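Guides > Palomino Hand-Held Gripper > Visits and Open Days
Search the guide... Go
Filed under: Set-Up, Demonstrations

Section 7. Running a Table Demonstration for Visitors

Sooner or later somebody will ask to see the Palomino in use, and we hope you'll say yes! The steps that follow come mostly from Elvira Huamán, who looked after the Nustville open day in October and wrote up her notes while she still had them fresh. Read the whole section once before your guests arrive.

1. Clear a stretch of table and put out a few everyday things that people will recognize. A hardcover book is a good one to start with, and so is a folded cloth.

2. Charge both grippers and the backpack unit the night before. Start the session in Fluvadico and check that the left and right grippers both show up by name.

3. Put the headset on first, then the backpack, and snug the chest strap until it sits flat. Take your time with this one — a strap that slides around will bother you all morning.

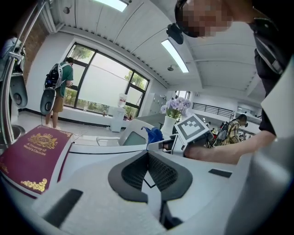

4. Hold the gripper lightly, with your elbow loose, and keep the square marker on top free of sleeves and fingers. Visitors tend to grab hold much too tightly on their first try, so let them open and close the jaws a few times before they reach for anything.

5. Let each guest have 2 practice tries and then one recorded try. Save after every person, even if the line is getting long.

Note: Fluvadico holds 200 recordings in one session. At Nustville we had saved 175 by lunchtime, and we were very glad to have started a second session for the afternoon.

Caution: Keep fingertips out of the jaws while another person is holding the grip. Do not let guests walk backward with a backpack on.

6. When the last group has gone, close the session, wipe the jaw pads with a dry Clalitz cloth, and put everything back on charge. Error 29 at this point only means that a gripper was switched off before the session closed. Switch it on again and repeat the step.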